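## 4. Surface Condition and Figure of the Table Tops

### 4.1 Selection of the tops

The tables examined in this section were drawn from the shared work areas at the Hustus and Sondside sites. Both sites had replaced their furniture within the same purchasing period, and both had chosen pale, blond tops with a clear finish. A third site, Hebden, was visited but left out of the comparison because its tops had been oiled after delivery and no longer matched the supplied finish.

In total, 127 tops were entered in the register. Of these, 17 were set aside for close examination. The selection was made by position in the room. Tops directly under a window, tops under a ceiling light, and tops in neither position were all included. Two of the selected tops were later found to have been turned end for end during cleaning. They were kept in the sample, with their orientation corrected in the register.

Users of the rooms were not asked to change how they treated the tables before the visits. Loose items were removed from each top, and the surface was wiped with a dry cotton cloth. No cleaning agent was used at this stage. Previous work at Hebden had shown that even a mild soap solution could change the gloss reading for several hours, and the visits were too short to allow for this.

### 4.2 Terms used for grain figure

The descriptions in the register follow a small set of terms. They refer only to the visible pattern on the face and make no claim about species or method of cutting.

*Straight figure* is used where the lines run side by side with little change in spacing. *Arched figure* is used where the lines bend together into a long curve that rises to a peak or a rounded crown. *Looped figure* is used where a curve turns back on itself within the area viewed. A single top can show more than one of these, and most of the sample did. In such cases the register lists the figure that takes up the largest share of the face first.

Line contrast was graded by eye on a scale from 1 to 6, where 1 is a line that can be seen only at a low angle and 6 is a line that can be seen clearly from a standing position. Two observers graded each top separately. Where the grades differed by one step, the lower grade was entered. Where they differed by more than one step, the top was graded again under a different light.

Color was recorded against a printed reference card in the range from cream to tan. Pale tops present a difficulty here. The ground color between the lines and the color of the lines themselves are close together, and a reading taken over too large an area gives an average that belongs to neither. The card was therefore placed beside a single line wherever the spacing allowed.

### 4.3 Effect of reflected light

The clear finish on the tops is smooth enough to return a soft reflection. At most viewing angles this has little effect on the record. Near the angle of reflection, however, the grain lines lose contrast and may be lost entirely over part of the face. The affected area usually has no sharp border. Contrast falls off gradually, and an observer who does not move can easily grade the figure as weaker than it is.

The effect was strongest on tops under ceiling lights. Window light produced a broader reflection that moved during the day, so a top graded in the morning at Sondside could receive a different grade in the afternoon. For the final register, all window tops were graded before noon with the blinds half closed.

A related problem concerns color. Within the reflection, the ground appears close to white. Outside it, the same finish over the same wood appears beige. Readings taken inside a visible highlight were discarded and repeated at least one hand width away from it.

### 4.4 Observed figure

Figure 4 shows a clean face on which several of the conditions described above are present together. The main figure is arched, with the lines forming a large, stretched arch through the center. A broad loop lies toward the upper left. Toward the right the lines are thinner, more closely spaced, and nearly parallel, and this part of the face would be entered as straight if it were viewed alone. The loss of contrast from reflected light is greatest at the upper middle, while the beige tone is somewhat stronger toward the left and right edges.

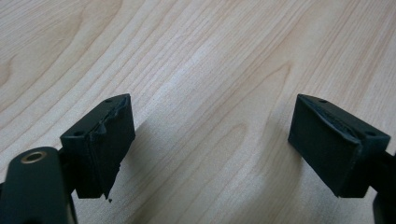
**Figure 4.** Arched, looped, and straight grain figure on a pale wooden table surface, with reflected light at the upper middle.

The change from arched to straight figure across a short distance has a practical result for the grading. A small viewing window placed at random may fall entirely within one type. In the first round, a window the size of a sheet of letter paper was used, and nearly 6 in every 17 placements gave a figure term that did not agree with the term entered for the whole top. The window was given up after this round. All later entries were made from the full face.

### 4.5 Wear marks

Fine scratches were graded separately from figure. On pale tops with low line contrast, a scratch running along the grain is hard to tell from a grain line. Scratches running across the grain are easy to find. The count of marks in the register is therefore likely to be too low for one direction and close to correct for the other.

To limit this error, each top was viewed from 2 adjacent sides with a hand lamp held low. A line that stayed the same color from both sides was taken as grain. A line that turned bright from one side only was taken as a scratch. The method follows the Trinard inspection sheet used in the earlier rounds, except that the lamp was held by the second observer and moved slowly along the full length of the top. Dents and ring marks were entered in a separate column and are treated in Section 5.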